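Barbridge Growers Association
Minutes of the Regular Meeting, Mar 7, 2022

1. Opening
The Chair, Sofia Raptis, called the meeting to order at 7:00 p.m. A quorum was present. The minutes of the January meeting were approved as read.

2. Demonstration by Divia
Members received a report on the demonstration of produce handling given by Divia. Two hand-held grippers were shown, and the work consisted of picking up single pieces of fruit and vegetables from a tray. The presenter explained that movements made by a person holding the tool are recorded and later used to train a robot arm.

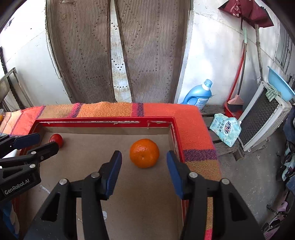 Members asked about bruising, cleaning of the finger pads, and the handling of fruit with stems attached. The presenter agreed to answer the question on cleaning in writing. Mr. Hájek asked that soft pears be included in any further trial.

3. Open Day
It was moved and seconded that Divia be invited to repeat the demonstration at the open day, with a spending limit of $440 for tables and printing. Motion carried, 19 in favor, none opposed.

4. Adjournment
The meeting adjourned at 8:25 p.m.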